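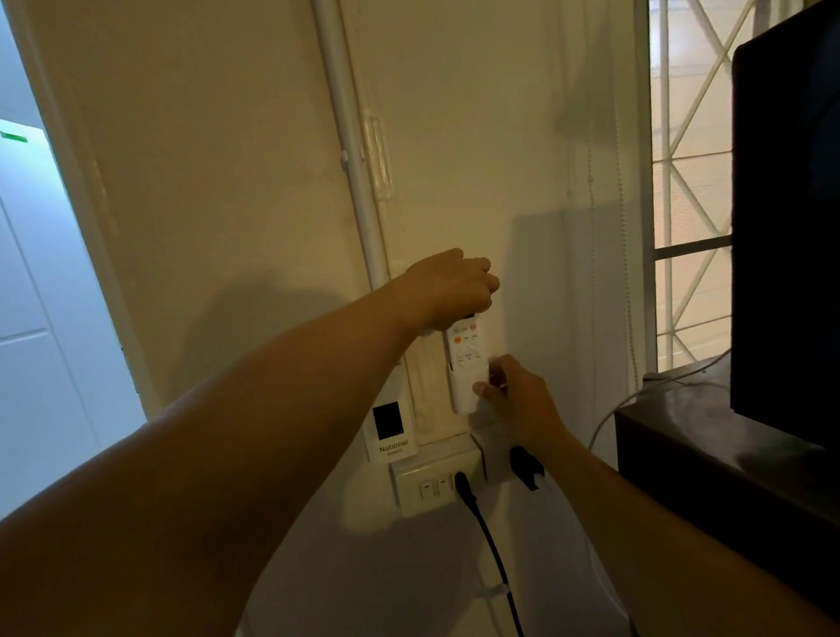 For three years I have lost the remote of the air conditioner at least one time in every week. I am not proud of this number. My desk is small and the room is small, and still the remote could travel. It was under papers, it was inside the bed cover, one time it was in the pocket of my winter coat, and this was in the hottest part of the year, so I cannot explain to you how it came there.

So in February, when I did not even need cooling, I decided that the remote must have a house. I write this post for people who think it is too small a subject. It is a small subject. But I spent more time on it than I planned, and I learned some things about walls.

First I had to choose the holder. In our street there is a shop called Grilico which sells hooks, clips, tape and everything for the bathroom. They had two kinds. The first kind was flat, with a sort of clamp, from a company called Briltell. The second was from Nuchit and had the shape of a tall cup, open on the top. I held my remote in the air near both of them, because I had put it in my bag before I left home (a good idea, please do it also). The clamp was too narrow. The cup was good. It cost 300, and the seller wanted to give me a second one for the television. I told him one was enough.

Then came the question of the place. I believed this would be the easy part. My first idea was next to the door, at the same height as my eyes, where I would see it when I enter. But when I enter the room I do not want the remote yet. I want it when I am sitting at the desk and I notice I am too warm, or at night when I wake up and I am too cold. My friend Valdemar Laxdal, who lived in this room before me, told me on the telephone: "Put it where your hand already goes." He was right. My hand goes to the wall by the desk, where the switches are. There is already a white pipe for the wires coming down the wall there, and everything electrical has collected near it over the years.

I cleaned the wall. I did it with a cloth and a little dish soap, then again with only water, and then I waited until evening. On the package was written to wait 24 hours before putting anything in the holder. I am an obedient person with packages. The remote spent this night on the desk and in the morning I could not find it for ten minutes.

Next day I tried it. The way in is a little tight in my opinion, so I use two hands, one on top of the remote and one at the holder. I was afraid that if I pulled only with one hand, the whole thing would come off with the paint. This has happened to me before with a hook for towels.
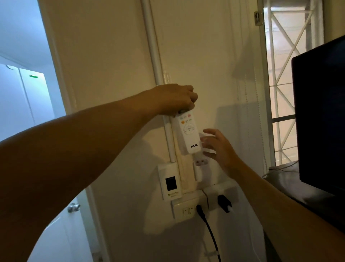 The remote in its new house, between the door and the window.

You can see that this corner is full of life. I should say something about the cream cloth hanging on the wall, because my sister asked about it the same minute. It is old and I had stopped to see it. This is maybe the most interesting thing for me in the whole project: when you put one new object on a wall, you begin to look at all the other objects that were there. The cover has stains. I washed it once when I moved in, and it came back to me almost the same color. I think I will replace it with a new one in a lighter fabric, and I already asked at Grilico, but they have only patterns with fruit.

The cords are the other matter. The black one goes down from the outlet to the floor, and I put a small clear clip on it so that it stays at the wall. The white one still lies on the desk near the window. I have clips left in the bag, but I want to move the monitor first, and to move the monitor I must clean the desk, and so you understand why it has not been done yet.

A few practical notes, if somebody wants to do the same:

Take the remote with you to the shop. Measuring is good but trying is better.

Mark the place with a pencil, very light, and sit down in your usual chair to see if you can reach it. I marked it three times. The first mark was too high and I would have needed to stand up.

Leave enough room over the holder. The remote must go up before it can come out, and if there is a shelf or a lamp above, you will be annoyed each day.

Look where the buttons are. On my remote they are near the top, so they stay free and I can press them without taking it out. I had not thought of this at all when I bought the cup, it was only luck.

It has been roughly 6 weeks now. I have not lost the remote. I lost my keys two times and my reading glasses once, and the glasses I found on top of the wardrobe in the other room. My sister says I should buy another cup for the keys. I went by the shop to look, but the Nuchit ones were sold out and the seller told me to come back after the next delivery, so for the moment the keys are living in a soup bowl by the entrance.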